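Kostiuk Traveling Documentary Festival

The Kostiuk Traveling Documentary Festival, usually called the Kostiuk, is a touring program of nonfiction films shown in small towns that have no regular movie theater. It is based in Norevwood and spends most of the year on the road. The name comes from Kostiuk Hall, the former dance hall where the first screenings were held.

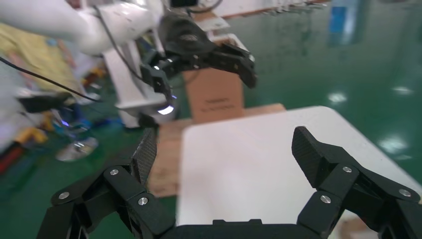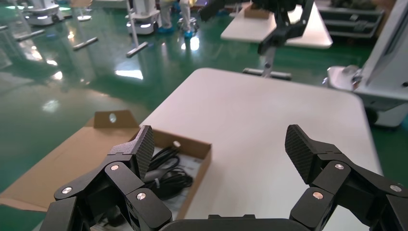
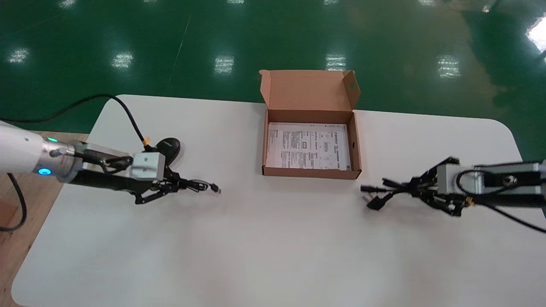 History

The festival grew out of a film club that met at Kostiuk Hall during the winter months. The club rented prints from a distributor and charged a small fee at the door. When the hall closed for roof repairs, members took two of the films they had already booked to the public library in Lernimden, a farming town up the river. Attendance was better than it had been at home, and the club was asked to come back with more.

The first full tour followed the next spring. It visited 4 towns and was organized by Janaína Quintana, a former high school teacher who had joined the club as a projectionist. Quintana became the festival's first director and wrote its selection rules, most of which are still in use. She stepped down after several seasons but continued to lead the discussion program until it was handed over to local hosts.

The switch from film prints to digital files cut the cost of a tour stop sharply. Before the change, prints had to be returned between bookings and the route was planned around the distributor's shipping dates. Afterward the festival could leave the same films in circulation for months, and the route grew to 25 towns.

Program

A standard visit lasts two evenings and one afternoon. The evening screenings are feature-length documentaries, each followed by a discussion. The afternoon is given to short films and is aimed at high school students, though anyone may attend. Admission to the afternoon session is free.

Films are chosen from open submissions. In the most recent season the festival received 142 entries, the largest number so far. Selection is done in Norevwood over the winter and the list is published before the tour opens in May. A film may be entered only once, and it must be no more than two years old at the time of entry. Quintana's original rules also barred films paid for by a political party or a candidate for office, and this rule has been applied several times.

Subjects vary from year to year. Housing, rural schools, migration, prison conditions and water rights have all come up repeatedly. The festival does not announce a theme, and the towns on the route do not all see the same films – each host picks from the season's list.

Discussions

The discussion after a feature is treated as part of the screening and is listed in the printed schedule with its own starting time. A local host runs it, often with a guest who has direct knowledge of the subject, such as a nurse, a lawyer or a county official. Filmmakers attend when their travel can be paid for. Otherwise they sometimes join by video call, a practice that began in Lernimden and spread to the rest of the route.

Hosts receive a short guide in advance. It asks them to take questions from the audience first and to keep their own opening remarks under ten minutes.

Venues

Screenings take place in libraries, school auditoriums, church basements and union halls. The festival carries its own projector, screen and speakers, and needs a room that can be made reasonably dark. Summer screenings outdoors were tried for one season and dropped – sunset came too late for the discussion to be held at a workable hour.

Dalberg is the only stop with a permanent venue, a converted feed store that seats fewer people than most of the borrowed rooms but has fixed equipment. The closing night of the tour has been held there since the building opened.

Awards

The main prize is the Dalberg Award, decided by audience ballots collected at every stop. Because the towns see different films, the result is based on average score instead of total votes, and a film must have been shown in at least 4 towns to qualify. A second prize for short films is chosen by students who attended the afternoon sessions. Neither prize carries money. Winning films are kept in the festival's lending library, where schools and community groups on the route can borrow them without charge.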